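News from the back bench at Weltbridge

I promised last time that I'd write something about the robot arm, and then September happened, so apologies to everyone who has been asking. We have been teaching it to handle glassware, and by "we" I mean whoever has a free half hour and doesn't mind getting a sore wrist.

The way it works is pleasingly low-tech from the teacher's side. You hold a controller, you move your hand, the arm moves its own (a beat behind you, which takes getting used to), and everything is recorded. Do that enough times and the Murkov software has something to learn from. Our target is 300 good runs of the beaker task, and we stand at 189 as I write. I was rather smug about that until I looked at how many of them were the easy sort, with the beaker standing up nicely in the middle of the mat.

So this month we've moved on to the awkward ones. A beaker on its side is a completely different job! You have to come in low, tilt the gripper to match, and close on a curved wall that would much rather roll away from you. My first go took so long that somebody went off and made tea.

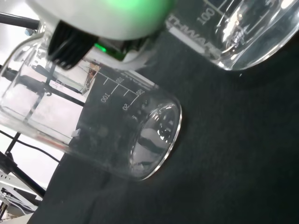
The trick, if there is one, is to stop just short of the glass and have a think. I used to swoop straight in, because that's what I'd do with my own hand, but my own hand can feel what it's touching and the controller can't tell me a thing. Now I hover, line up the ribbed pads, and only then go down. My runs are slower but I throw far fewer away. Clear glass is a nuisance on camera too, so we've stuck with the dark mat, where the rims show up much better than they did on the white bench top.

We're also mixing up what else is on the mat, so the arm doesn't learn that there's only ever one beaker in the world. Please don't tidy between runs! The Veltcombe lot did this very neatly last year, everything in the same spot for 116 recordings, and then had to start again.

If you'd like a turn, slots are 30 minutes and the sign-up sheet is on the Purves cupboard door. Mornings go quickly, late afternoons are wide open, and left-handers are especially welcome as we've only got one so far.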